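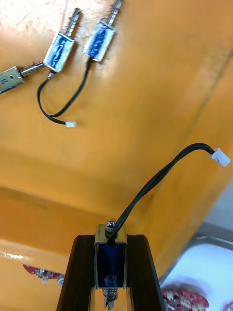 Tooling allowance is the part of an automation budget that pays for everything between the end of the robot arm and the thing it has to pick up, and I'd put it near the top of any plan for small-parts work. People price the arm first (I did too, my first time round) and then find there's very little left for fingers, trays and the odd reprint. Take push-pull solenoids. The metal frame gives a pair of tapered fingers two flat sides to close on, lovely, but then there's a cable trailing off with a white connector on its end, and that lead needs somewhere to go as well. So you budget for the lead as if it were a second part.

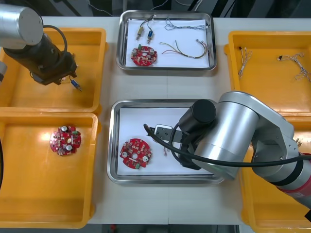
**Ibsa Araya**
*Equipment planner, Cerkelbridge; contributor, Small Works Automation Wiki*

## What the term covers

In the trade, "tooling allowance" normally means fingers, mounts, bins, trays, liners and spares. Some firms put cameras in there and some don't. At Cerkelbridge we do, as a camera sitting on a gripper changes what the gripper can reach into, and I want both on the same line of the spreadsheet. Cable ties and paper tray liners go in too. They cost next to nothing but somebody has to order them!

It doesn't cover the arms, the controllers, the table or the safety work. Those have lines of their own, and safety should have a fairly fat one.

## One arm or 2?

This is the question I get asked most. A second arm roughly doubles the hardware quote, but it doesn't double the table, the bins or the floor space, so the sums are kinder than they look. With round boards in one place and wire bundles in another, two arms can each work at a different container. The catch is reach. Draw both arms at full stretch on your plan before you sign anything, with the cables drawn in, and see which bins end up underneath an arm.

If money's tight, buy one arm and a table big enough for two. Hamgate did it that way and I'd happily do the same.

## Bins and trays

Plastic bins are cheap, so buy plenty in one colour. Shallow steel trays cost more and I still like them for boards and loose components, lined with plain white paper so small parts stand out. Wires are the awkward customers. A bundle spreads out any way it fancies, and I allow extra tray area for each one.

## Setting the figure

There are a few ways of doing it:

- **Flat share.** Set aside 10 per cent of the arm price. Quick, and usually too low for mixed parts.
- **Per part.** List every part the cell will handle and price the fingers and container for each. This is the Halvorsen method, named after the firm I learned it from.
- **Trial first.** Rent a cell, run your real parts through it and write the budget afterwards. Ledent quoted me up to 2 months for a trial, long enough to wear out a set of fingers.

I use the per part list, then a trial if the list runs past a page. The list is dull to write (mine are full of crossings out) but it does make you go and look in the stores, where the connectors are never quite the size you remembered.

## Background

The habit of keeping tooling separate is older than our sort of robot. Hamgate's oldest ledger, from 1973, has a column headed "jaws & sundries", kept apart from the machine itself. We still use "sundries" for liners.

## See also

- Spare fingers
- Cable routing
- Leasing and hire

*Last revised March 2023*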